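Memoir serialization: was Unar right to publish the family chapter early?

Yammine Readers' Board > Celebrity and Entertainment

posted by hollis_m, 4 Sep 2024

Members will be aware that the magazine Unar has printed two extracts from the forthcoming memoir by Ximena Bustos, formerly of the soap Skasidside. The second concerns her late father and was released before her brothers had received copies. I would welcome views on whether the magazine acted properly.

Reply by DeputyReader

The contract presumably allowed it. Ms. Bustos approved the extracts, and the complaint belongs with her. A magazine is not required to consult every relative.

Reply by hollis_m

I accept the legal point. My concern is one of courtesy. The brothers still live in Idville and learned of the chapter from neighbors.
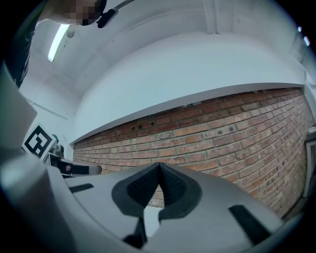

Seventeen years on a popular program does not entitle anyone to surprise her own family in this manner.

Reply by orrin.t

With respect, that is one side of the matter. In her radio interview she stated that both brothers were offered the manuscript in December and declined to read it.

Reply by DeputyReader

I was not aware of that. It supports my position, although I concede the headline was harsher than the text.

Reply by marguerite_v

The extract runs to about 500 words and most of it is affectionate. I would ask members to read it in full before commenting further. I do not agree that she should have delayed the book.

Reply by hollis_m

I have read it twice and my view of the timing is unchanged. I will post the brothers' statement if one is issued.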